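Home | Recipes | Food Trips | Market Diary | Contact

Thursday at the Madton pasta fair

I went to Madton by the early bus, with an empty bag and no breakfast, and I recommend this method. The hall had up to 305 stands, so I chose only the dried pasta and the cheese.

At the Vincze stand I tasted egg noodles cut as thin as hair, served in clear chicken broth. Wendell Blackwood, who cooked there all morning, told me to salt the water later than I do. I am not convinced – but his noodles were better than mine. 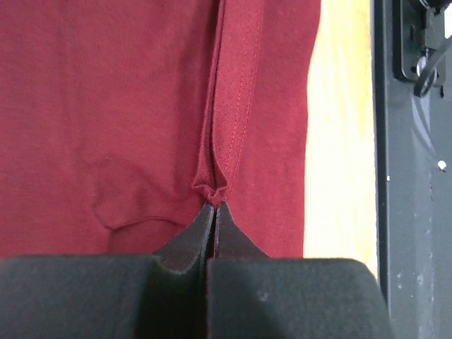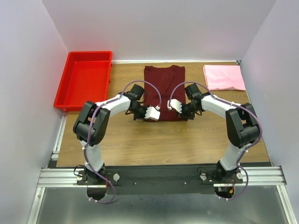
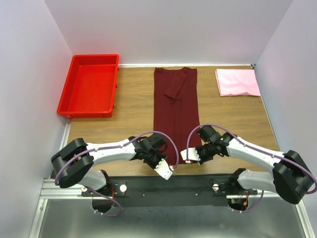

Dark red fabric, in all three pictures.

Siner had a sheep cheese aged for 38 weeks, quite sharp, good with pear. I bought 2 pieces. The Jastora buckwheat shells I liked less; they broke in the sauce and tasted a little of dust.

Lunch was slow and the coffee was weak. Next year I will bring a thermos and go first to the cheese.

Shares: 522 | 2 comments

We use cookies to improve your visit. Accept | Settings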